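My desk computer quit, so I have spent a month trying to give money to people in exchange for a working computer. It has been harder than giving money to people usually is. A thread.

2/ First stop was Grokimero, the big place by the highway. I asked how much to find out what was wrong with it. The man said the diagnostic was $165. I asked what the diagnostic told you. He said it told you whether it could be repaired.

3/ I asked what happened if it could be repaired. He said then there would be a quote. I asked if the $165 went toward the quote. He looked at me the way you look at a child asking if the dog will live forever.

4/ For context, a brand new desktop was on sale right behind him for $259. It had a balloon tied to it.

5/ So I am standing there with an eleven-pound beige argument against progress under one arm, and the math is being done for me by a balloon. This is how they get you. You go in with a dead part and come out with a new machine and a printer.

6/ I did not buy the printer. I did look at the printer.

7/ Second stop was Ekberg, who made my computer. Ekberg has a support line. The support line has a recording that encourages you to visit the website. The website has a chat window that encourages you to call the support line. I went around twice, for the exercise.

8/ When a person finally picked up she was lovely and asked for my serial number. The serial number is on a sticker. The sticker is on the underside. The underside had spent its whole life on a carpet with a cat. We agreed the first character was possibly a B.

9/ She said my model was "end of life." I said it seemed fine in June. She said no, that's a category.

10/ My father fixed toasters. I don't want to get misty about it, the toasters came back smelling like pennies and one of them threw bread. But he could open it. It had screws. You could look in there and see the whole idea of a toaster.

11/ Funny thing is, the desktop is the last machine in my house that's still like that. My phone is glued. My earbuds are glued. My vacuum has a screw shaped like a flower that requires a flower screwdriver. Meanwhile the dumb big box under the desk comes apart like a lunchbox.

12/ And inside it's all just sockets and slots. Stuff goes in, stuff comes out. I'd been scared of this for twenty years and it's basically a filing cabinet with opinions.

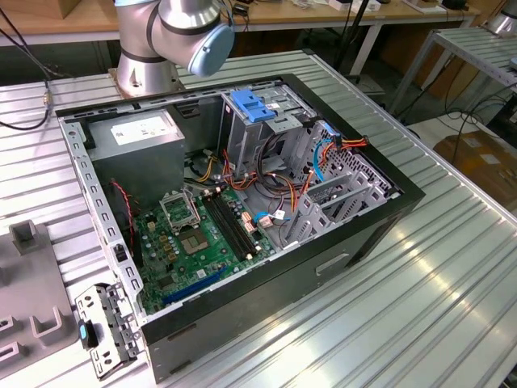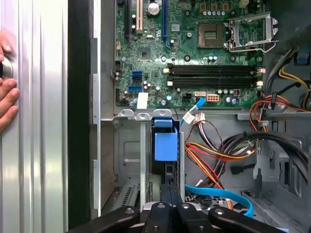
13/ Green board, plugs and slots, all of it standing right there in the open. Compare that with my tablet, which would need a hair dryer and a prayer.

14/ Anyway, Saturday I took mine to Dvorak, a repair counter in the back of a shop that mainly sells aquariums. The guy had the side off before I finished my speech. It was the power supply. He had a used one in a drawer, under some fish food.

15/ He charged me less than Grokimero wanted for the privilege of being told no. He also told me to vacuum more, which I felt was between me and the cat.

16/ It boots. It's slow. It has always been slow. I missed it terribly.

Reply from Lolis: Good for you, but get your files off that thing this week. A supply that dies can take the drive down with it, sometimes months later. Ask me how I lost my tax returns. Also, that flower screwdriver comes in a set with 3 sizes and you will need the one that isn't in the set.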